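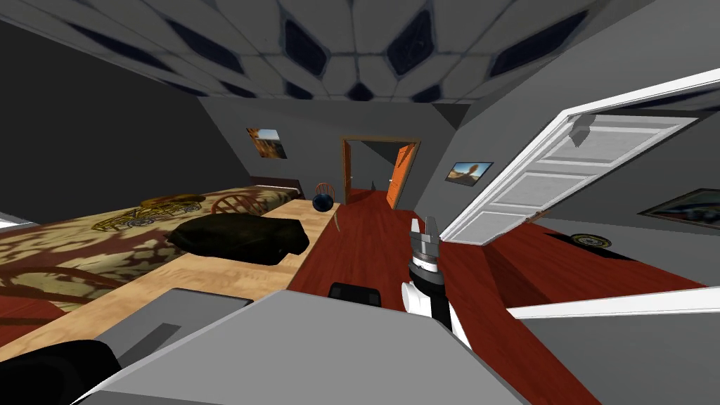

Tavion Kowalczyk
Hitex 产品经理，负责 Nel 家务仿真场景包

先回答大家问得最多的那句：机器人现在能不能替我收拾卧室？我的答案是，能干一点点，而且得看是谁家的卧室。我做这个产品就是冲着“谁家的卧室”这几个字来的，哈哈。

Nel 是一套给单臂夹爪用的仿真房间。卧室这一间我自己最喜欢，床上铺着印花床罩，放了个黑色的垫子，床那头还有木椅背和一个深蓝色的球，看着就像周末没人收拾的样子。墙上挂画，白门开着，橙色的门也半开着。很多仿真房间干净得像样板间，机械臂在里面跑得漂漂亮亮，一换到真屋子就傻眼，所以我们做的时候故意往乱里做（美术同事为这个跟我吵过好几回）。

基础版带三个任务：拿垫子、捡球、推门。先说垫子。软的东西到现在还是麻烦，夹爪碰上去它就塌，力道的参数您得自己慢慢试，我们给的默认值偏保守。球更气人，又圆又滑，两指夹爪稍微偏一点，它就滚到床那头去了。推门是最容易出成绩的，刚上手的朋友我都建议从这个开始，跑通了心情会好很多！

叠衣服、铺床呢？现在这版没有。布料仿真我们试过，速度慢得我自己都不想用，硬塞进来就是骗人，等 Brelden 那边的求解器稳定了再说。

Nga Triệu 是我们的测试，她给我提过一条特别好的意见：失败的回合别删。所以每次没夹住、夹歪了、撞到床沿的过程都会存下来，能倒着看，也能从中间任意一步重新开始。我原来觉得这功能没几个人会用，结果现在客服收到的问题有一半都在问它怎么设。

视角有两种，房间视角和手腕视角，随时可以切。房间视角是广角，边上会弯，看整体布局够用了；要看手指跟东西之间还差多远，请切到手腕视角。手腕一歪，画面也跟着斜，头一回用的人多少会有点晕，习惯了就好。

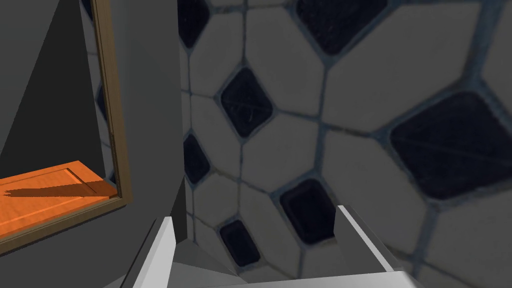 手腕视角：夹爪张开，指间没有夹东西，后面是浅色大砖配深色菱形砖

砖面的纹理我们也花了不少力气，细划痕、污渍都有。有客户嫌它不够新，要一套光溜溜的，可以，在材质设置里把“磨损”拉到底就行。不过我劝您留着，视觉模型看惯了太干净的表面，到了真房子里很容易把一道划痕当成个物件去抓。

再说说买之前该想清楚的事。您要是想找一台现成的、搬回家就会收拾屋子的机器，Nel 帮不上忙，它只管练习这一段。您要是在学校或者小团队里训练抓取，又不想一遍遍去真屋子里摆东西，那它挺合适的。房间里的家具可以挪，画可以换，门的开度也能调，床罩的花色暂时只有这一款，想要别的请留言，攒够了我去跟美术说。

基础版每个席位 481 元，含上面说的任务和两种视角。另外有 Pladham 扩展包，多一间厨房，擦台面的任务还在测，预计 10 月放出来。已经买了基础版的老用户，到时候在账户页面直接加购，原来的房间设置都会保留。

安装包在下载页，装完先跑一遍自带的推门示例。夹爪要是一动不动，多半是驱动版本旧了，更新以后重启一次软件。还不行就把日志发给客服，写清楚是哪个任务，我自己也会翻着看。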